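The timestamp bug, or how I spent October arguing with a clock

I write software that sits between a camera and a pair of grippers. My mother believes I build robots. I have stopped correcting her, partly because the truth is harder to explain at dinner: I write the code that decides which picture goes with which set of joint angles, and then I spend most of a month finding out that it decided wrong.

Same table, two different moments, both from the overhead view:
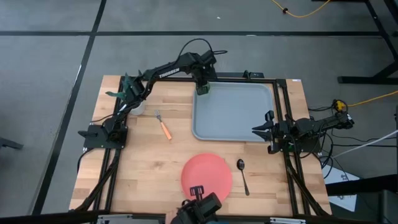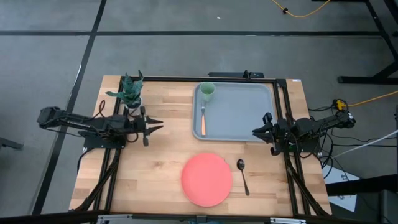

The job our policy is learning is called "table reset" in the task list, a grand name for putting things where they belong. A person drives the arms through it, we record everything, and a network tries to copy what the person did. My part is the recorder and the tool that turns raw recordings into training data. The first picture is the one I use when I want to talk about occlusion, with the cup over on the left half hidden behind the arm hardware and the tray sitting empty. In the second the cup is in the tray, along with the fork, and you can see straight down into it. A detector that is happy with the second view can be quite miserable with the first, and ours was. That's what I thought the problem was, anyway. I thought so for nine working days.

The symptom was simple enough. We had a policy trained on what we called the Ormsby set, 2524 demonstrations, and it reached for things slightly late. It would go for the fork handle and close its fingers just short of it, with great confidence, like a man shaking hands with someone who has already walked past. Then it would try again. Sometimes the second try worked, and that was worse, because it let us say the success rate was "improving."

Saskia Ashby, who does the training side, blamed my cup detector. I blamed her action chunking. For anyone lucky enough not to know, chunking means the network predicts a short run of future moves all at once, and you play them out before asking it again. Long chunks give you smooth motion and a robot that is slow to notice it's wrong. Short chunks give you a robot that notices constantly and shakes. Saskia had picked a length somewhere in the middle and defended it the way people defend their thermostat setting.

So I worked on the detector. I added a small memory to it, so that when something went behind an arm it would hold the last good position and slowly lose faith in it. I'm fond of this code. It has one parameter, and it's called patience. With patience turned up, the tracker believes in a hidden cup for a long while. With patience turned down, it gives up and the cup stops existing, like a toddler's view of the world. I tuned it on saved clips, made some very pretty plots, and showed them to the group. Cameron Whitelaw said they were very pretty plots. The policy went on grabbing at air beside the fork.

I would like to say I then had a good idea. What I had was a boring afternoon. I was waiting on a long export from Grollia, our dataset tool (I didn't name it), and to kill time I opened one episode in the viewer and stepped through it a frame at a time. On the left you get the camera. On the right you get a stick drawing of the arms made from the joint readings. They should match. They did match, nearly. The stick arm closed its fingers, and then, a little later, so did the real one.

I stepped back and did it again. I picked another episode. Same thing. I went and got a coffee and came back hoping it would have gone away.

The gap was 127 milliseconds. It was not exactly the same in every episode, and I'll get to that, but 127 was the middle of it. At the speed our operators move, that's plenty of distance to miss a fork by.

The cause, once I'd found it, was in a function I wrote myself. I checked the history hoping it would be Flynn. When a camera frame arrives, you can stamp it with the time it was captured, which the camera driver will tell you if you ask nicely, or with the time your program got around to looking at it. The first is what you want. The second is what you get if you write the code late in the day and call it "temporary" in a comment. The joint readings were stamped close to when they were measured. The frames were stamped when they came out of the queue, after decoding. So every picture claimed to be newer than it was, and every episode taught the network that the right thing to do with this view of the world was whatever the arms had done a moment after it.

You might think a network could learn its way around a constant delay, and it more or less can, provided you run it with that same delay. We didn't. The live code took a different path with a much shorter queue. In training the pictures were stale, at run time they were fresh, and the policy had learned to allow for a lag that was no longer there. I drew this on the whiteboard for Saskia and she looked at it for some time and said, "So my chunks are fine." I said her chunks were fine. She has brought it up since.

Now the part that wasn't constant. When the machine was busy, say because somebody was running an export on it at the same time as a recording session, the queue got longer and the gap grew. Nobody was supposed to do that. I did it 2 times that I can prove from the logs. Those sessions were the ones with the worst replay error, and they had been sitting in the training set the whole time with a quality tag of "good," a tag that meant only that the file had opened.

Fixing the recorder took a morning. Fixing the data took the rest of the month. Throwing out everything and recording it again was on the table for one meeting, until Marama Waaka, who drives the arms more than anyone and who would have been doing the recording again, asked whose idea that was. It was withdrawn.

What we did was estimate the offset per episode from the data itself. Every demonstration has moments where a gripper starts or stops moving. You can see that in the joint readings as a change in speed, and you can see it in the video as a change in how many pixels are moving inside the patch where the gripper should be. Take both signals, slide one along the other until they line up best, and the amount you slid is your offset. It's a cross-correlation, it's older than I am, and it fits on one screen. I had spent nine days on a tracker with feelings and this took less than two.

A few things bit me along the way, and I'll put them down in case you're about to do the same.

Arms that move together are trouble. If the left and right arms both start within a short time of each other, a single patch that covers both will give you a fat, useless peak. Do each arm separately, then compare. If the two answers disagree by more than a frame, don't average them. Go and look.

Cables move too. Ours loop and sway, and they keep swaying after the arm has stopped, so the video signal has a tail that the joint signal doesn't. I ended up using only the starts of movements and ignoring the stops.

Work out the sign of the offset on paper, then test it on one episode before you run it on all of them. I applied it backward the first time and doubled the error across the whole set. The export took all night. In the morning I watched the stick arm close its fingers well before the real one and had a short walk outside.

Keep the raw stamps. Write the corrected time to a new field and leave the old one alone. I did do this, and it's the reason the previous paragraph is a funny story and I am still welcome in the building.

Beverley Tomoana asked, reasonably, how we'd know if it happened again. So there is now a check in the recorder, which I named Darnau in a bid to stop other people naming things. At the start of each session the operator opens and closes both grippers a couple of times, the check lines up the two signals, and if the offset is more than a frame it refuses to record. It has refused several times already. One of those was a real fault with a camera driver update. The rest were operators talking to each other and forgetting to move the grippers, and I have been told that the error message is rude. It says "no motion found." I don't see how to make that kinder.

We retrained on the corrected set with nothing else changed. Same network, same chunk length, same everything, at Saskia's insistence, so that there could be no doubt about whose fault it had been. The reaching is better. It takes hold of the fork handle on the first go most of the time, and the little second-guessing wobble near the cup has gone. The spoon is still hard. It's thin, and a small error in height puts the fingertips into the wood, so we have a force limit that stops the arm before it does anything expensive. Flynn Trevaskis thinks the spoon is a calibration problem. I think it might be one too, but I'm careful about saying so, as calibration is also mine.

As for the tracker with patience in it, I kept it. It's switched off by default. Every so often I open the file and read it.

Next up is the wrist cameras, which have their own clock, set by some process I haven't found yet. The stamps from the two of them drift apart over a long session, slowly, and then snap back together. I have a folder of plots. Floltatska, our log viewer, draws them as a sawtooth in a cheerful shade of orange, and I've asked Cameron whether he's seen anything like it before. He said it was a very pretty plot.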